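3.2 Open-front storage in the home
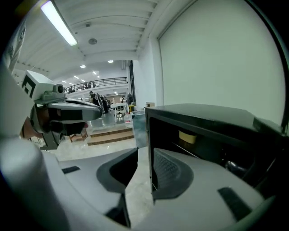

Figure 2. A black box-shaped unit with an open front. A pale yellow block is near the upper part of the opening.

3.3 What people keep in open units

Omolara Balogun visited 62 households for the Plirnalton survey, most of them on a Sunday, when people were home and willing to talk. She asked each household to name every item kept in a unit without a door and to say when it was last used. The answers gave us 919 items. Drawers and closed cupboards were left out and are covered in Section 4.

Dark interiors came up often in the interviews. In a unit like the one in Figure 2, a pale item stands out, while a dark, glossy one shows mainly by its highlights. Residents told us they forgot dark items more often, and 78 items were left off the first list and added only after a second look.

The flat top was a separate matter. Many residents treated it as a place to put things down for a short time, and we coded it as a surface and not as storage. Two of our coders, Jeka and Inga, disagreed on items that had stayed on top for months. We settled these cases by asking the resident whether the item had another place in the home. If it did, it was coded as out of place.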